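Founders' monthly meeting, minutes
April
Posted by Lindiwe Moodley

Started 6:10 pm. Quorum ok. Minutes from last month accepted, one fix – Dewan is a payments startup, not a lender.

1. Shared office lease. Landlord wants an answer on the second floor by month end. Rent goes up if we take it. Ronusov says they would use four desks for sure, Dewan wants to wait until their round closes. Long back and forth on who covers empty desks. Agreed: ask for a 2 year term with a break clause, no signature until we see the draft. Lindiwe to call the landlord.

2. Internet. Three outages since last meeting, worst one in the middle of a Prodby customer demo. Provider blames the building wiring, building blames the provider. Backup line quote is in, 40 dollars a month per company. Most said fine. Ulasum asked if teams who are only in part time could pay half. Not settled, goes to email.
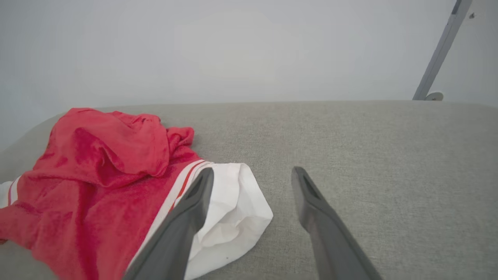 3. Pitch night. Date holds. Almost 40 signed up so far, mostly students, not enough investors. Prodby will chase the two funds that came last time. Slots stay at 3 minutes plus questions – last time people ran way over and the last team got squeezed. Need a timer that everybody can see. Food same as before, order earlier.

4. Training for new developers. Ulasum ran the first session, good turnout, laptops were the problem (old ones, would not run the tools). Options were a hosted setup or asking sponsors for used machines. Ulasum to price the hosted one. Ronusov can lend 2 people as mentors thru the summer. Question about certificates, left for next time.

5. Hiring. Discussion on companies in the group poaching from each other. Got a bit heated. No rule adopted. General feeling is that you tell the other founder before making an offer. Dewan wants it in writing, will send a paragraph.

6. Any other business. Door codes change next week, check you're email. Mailing list still has people who left, Lindiwe to clean up.

Closed 7:35 pm. Next meeting same time, same room.

Recent items
Pitch night: how to apply
Backup line quote and comments
Notes from the first developer training
March minutes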